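About Drukota

Drukota looks after the coffee corner in small offices. We supply the capsule machine, we clean it and we refill the cupboard, so that your staff only need to bring their thirst. Today we visit 49 offices, most of them with fewer than 70 people.

The company was started by Sarla Bhatia and Ramesh Dhillon, who shared a desk in an accounts department and a very bad coffee machine. They bought a better one with their own money and put it on a table by the window. By September the two floors above were asking for the same. Geeta Rastogi joined to plan the routes, and Hemant Dubey keeps the workshop, where every machine is opened and descaled before it goes to a new customer.

We prefer a simple set-up. One machine, one tray for the capsules and spoons, some glasses or cups, and free table on all sides so that the water tank can be lifted out without moving anything. We do not bring big cabinets with our name on them.
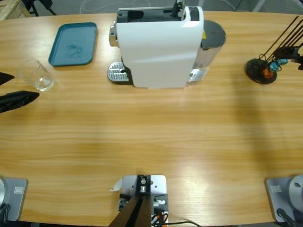
Ruby-Lee Ormsby wrote to us that her team had always kept the machine pushed against the wall, and the tank was filled with a jug, badly, with water going everywhere. Since it was moved forward, she said, people take the tank to the sink and the table stays dry. She also asked if the tray can go in the dishwasher. Ours can, on the upper shelf.

Our visits are every second week, and they take place before 8 in the morning if you give us a key. We wash the drip tray and the tank, wipe the casing, run two cups of plain water and collect the used capsules in a closed bag. Last year our workshop sorted 4000 of them in one month, which was our busiest so far.

On Friday afternoon the workshop is open for customers. You may come to try a machine, or bring your own for a check. Please empty the tank before you travel with it. Tea is also available.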